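Workshop & Home > People > Interviews
Filed under: Surfaces, Color, Small Talk

Zofia Laskowska on plain tabletops, and why she gave up on white

Zofia Laskowska has eleven minutes before a delivery. She tells me this at the door, then talks for most of an hour.

She picks out work surfaces for a living. Benches, sorting tables, craft tables, the odd kitchen counter for a friend. Started in 2000 in a back room in Amville, on a door laid over two sawhorses. "It was green, that door. Terrible green. You put a leaf on it, gone. You put a pea on it, gone." She kept it four years anyway.

The showroom is one long room with sample squares leaning against every wall. Two hundred twenty-one of them at last inventory, says Ieva Ots, who does the inventory and would like there to be fewer. Coffee on the windowsill. Nobody offers me a chair and I don't think there is one.

So what do people get wrong?

"White," says Laskowska. "They come in and want white, always white. Clean, they say. Well yes. But you work on white all day under a strong lamp and go home with a headache." She had a white bench herself after the green door. Lasted one winter. Every pencil mark, every crumb. "I was wiping the table more than I was using it."

Black is no better, she says. Dust. And you lose anything dark, screws, buttons, the cap of a pen. Wood she likes to look at but not to sort on, the grain pulls your eye around. She once watched Saulius Zariņš, a customer from Stultovby, hunt for a brass pin on an oak table. It was right by his thumb. He bought a plain top the same afternoon.

"Beige," she says, and shrugs. "I know. Boring. My daughter says it is the color of a waiting room."

I ask if she minds that.

"No. A table for work should be a bit boring. You want to look at the thing, whatever thing it is." Then she is off across the room for a sample, and back, and off again for a differnt one. Big flecks on the first. She hates it. Looks like somebody spilled pepper, and you keep trying to pick them up. The second one is the same shade, much finer. From where I stand it reads as one flat color. Up close it doesn't.

That is her whole argument really, fine speckle over flat. Flat beige shows each scratch and each ring from a mug. Speckle forgives. "You live with it ten years, it looks the same as January when you bought it."

Price comes up. She doesn't love talking about it. Her number 7 sample, the popular one, costs more than the plain white next to it and she says people complain, then come back. Gunārs Pärn in the upstairs office complained twice and now has two.

What about the shape? Rectangle, she says, before I finish asking. Round tables are for eating. On a rectangle you know where things go, this end for what's not done, that end for what's done, the middle for what's in your hands. Keep the middle clear. She says this three times in the hour so I'm putting it in.

Phone rings. It's the delivery, lost somewhere near the bridge. She gives directions in two languages and hangs up.

Last thing we got to was color, the color of the objects and not the table. Laskowska tells anybody who handles small stuff to buy it bright if they get the choice – little cups, lids, trays, all of it. Pink is her favorite for this, pink going to purple even better. A small cup-like piece in that color, up in the middle of a finely speckled beige top, and you find it right away, rounded rim and all. The inside is another matter, a recess goes dark whatever color you buy, so she says to check there before you put anything away. Then the truck was outside and she was gone, still holding the sample with the bad flecks.

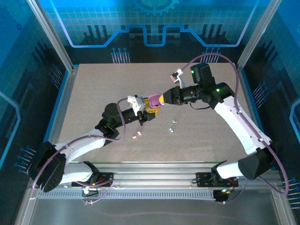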